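Ticket: Label printer skipping / blank labels, stores room, Rinville site
Opened by: Loretta Sorensen
Assigned: Jelle Dwufl – sorry, Jelle Dewulf
Priority: high
Status: closed

Loretta, 8:10
Stores printer is skipping again. Prints one label, feeds a blank, prints half of the next one on the gap. Orange light blinks 4 times then stops. Suture and needle stock can't go on the shelf without labels so it's all sitting in totes. Already turned it off and on. Already reseated the roll.

Jelle, 8:35
Which roll? Old Boersma stock or the new Fistex ones?

Loretta, 8:41
Fistex. Started the box this morning. 3,000 to a roll, old ones ran out in February and purchasing switched.

Jelle, 8:50
OK. Gap on the Fistex is different from the Boersma. Printer still has the old media profile. Try this:
Hold feed + pause till both lights come on
Let go, it should spit out a few blanks and stop on a gap
Print a test from the Hudura screen, not from the PC

Loretta, 9:20
Did that. Spat out a long strip and never stopped, had to pull the plug. Tried twice. Test label came out blank.
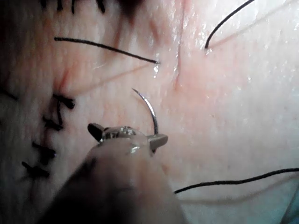 Jelle, 9:32
If it never stops it isn't seeing the gap at all. Open the lid, look for the little sensor on the slide under the roll. Should be lined up with the middle of the label. Wipe it while your in there, dry cloth only.

Loretta, 9:55
Sensor was shoved all the way to the left. Moved it to the middle, lots of dust. Calibration stopped by itself this time. Test prints but really faint and the bottom line is missing.

Jelle, 10:05
Good, progress. Faint = darkness setting, bump it up two. Missing line is the template, height is still set to 48 and the new label is 44. Can't change that from here, template is locked to Wim's login. Forwarding.

Wim Claeys, 11:15
Template changed to 44, saved as a new version. Log out of Hudura and back in or you'll keep getting the old one.

Loretta, 11:30
Logged out and in. All lines there, barcode scans. Running the backlog now, 300 labels.

Loretta, 13:05
Backlog done, no skips. One jam near the end, my fault, lid wasn't clicked shut.

Jelle, 13:10
Great. Leaving open till tomorrow in case. Anouk has the same printer upstairs – will need the same template change when she starts a Fistex roll.

Anouk Verbruggen, 13:40
Still half a Boersma roll on mine. Dont touch the template up here yet pls.

Jelle, 9:05 (next day)
No new reports. Sensor position added to the printer page. Closing. Anouk, open a new ticket when you switch rolls.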